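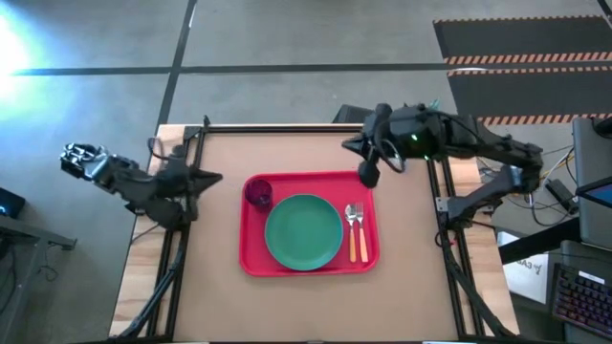 Dining Room Service, Unit 4: Setting a Tray
Handout for the Fallora evening course
Notes by Derek Wainwright

Welcome back, everybody, and thank you for bearing with me through all that business with napkins last time. Tonight we leave the big table behind and turn to the tray, which I will confess is my favorite part of the whole course. I set my first trays in the kitchen at Gavuvgate, a residence with long hallways and a great many people who liked their lunch in their own rooms, and I still catch myself straightening other people's spoons in cafeterias.

A tray is a small table that somebody has to carry. Keep that in your head and most of the rest follows. Everything on it has to be easy to reach for the person sitting down, and it also has to survive the walk, the door, and the turn at the end of the hallway.

Start with the plate

Put the plate down first, in the middle, and bring it toward the edge nearest the person eating. It can come quite close to that rim. A plate set far back makes people lean, and leaning is how soup gets on sleeves. If the plate is large for the tray, let it have the room it wants and fit the other things around it.

The cup

In the formal settings from Unit 2 the glass went above the knife, on the right. On our trays I allow either top corner, and you should ask. Plenty of people drink left-handed, or have one shoulder that is better than the other, and a cup in the top left corner suits them very well. Wherever it goes, fill it to two thirds and no more until the tray has landed. Check that it is sitting flat before you pick anything up, particularly if the plate is crowding it.

Spoon and fork

Students who came to us from banquet work always want the fork on the left, and at a banquet they would be right! For a simple tray meal, though, we lay the spoon and fork together on the right of the plate, side by side, handles toward the person. The spoon goes next to the plate and the fork outside it. Leave a little space between them so that fingers can pick up one without dragging the other along.

A word about color

I am fond of colored tableware, and I know that some of you think it belongs at a picnic. Try a white plate on a white tray for someone whose eyesight is fading, and then try a green plate on a red one. The edge of the plate is so much easier to find. The same goes for utensils with bright handles. We will look at the Tusis and Hồ sets in class, and you can tell me which you would want in front of you on a dim December afternoon.

Before next class

Set a tray at home with whatever you own, carry it through at least one doorway, and write down what moved. Half a page is plenty. Then sit and eat something from it, using your other hand for the first few bites. Bring your notes along, and please bring back my good tea towels if you have them.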